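Learning to Like Mornings (Sort Of)

05/04/2022

So I've been getting up early for a while now and I have opinions.

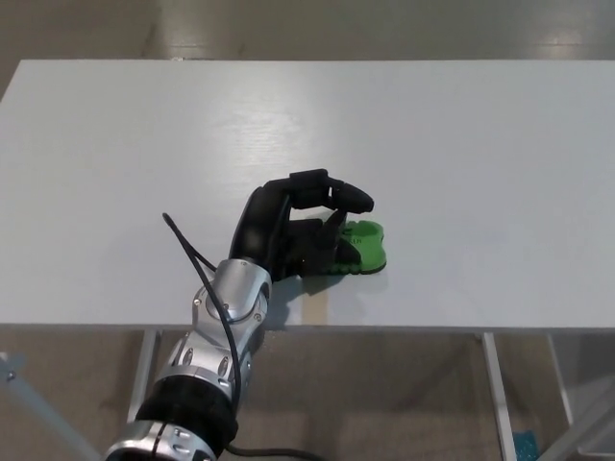
If you've read this blog for any length of time you know I'm a night person. I wrote most of my college papers at 2 a.m. with a bag of pretzels in my lap. But my new shift at Drinton starts at seven, and the bus from Pace Street takes 30 minutes on a good day, so something had to give!

The first week was awful. I set three alarms and slept through two of them. I went to work in one navy sock and one black sock and didn't notice until lunch. My friend Getsemaní Ochoa (who gets up at five to run, on purpose, for fun) told me to put my phone in the kitchen, and I hate to say it but she was right. By the time I've walked all the way over there in my bare feet, I'm up. Mad, but up.

Breakfast was the next problem. I can't eat right after I wake up, I never could, and then by nine I'd be starving and buying those $4 muffins. Now I make oatmeal the night before and take it on the bus in a jar. Brown sugar, raisins, a spoonful of peanut butter if there's any left. The spoon rattles the whole way and I'm sure the other riders love me.

The bedtime part I still haven't figured out. I aim for ten and it's usually closer to eleven, and if there's a new episode of anything you can forget it. I tried reading in bed but I picked a mystery, so that was 90 pages and a very rough Ullomia Avenue transfer the next day. I'm open to boring book suggestions!

I will say the light is nice. There's a stretch by the river where the bus comes up over the bridge and everything's pink, and I'd lived here six years without ever seeing it at that hour. In June it should be full daylight by then, so I'm enjoying it while I can - even with my eyes half shut.

Next post will be the curtains, I promise. I bought the fabric and everything.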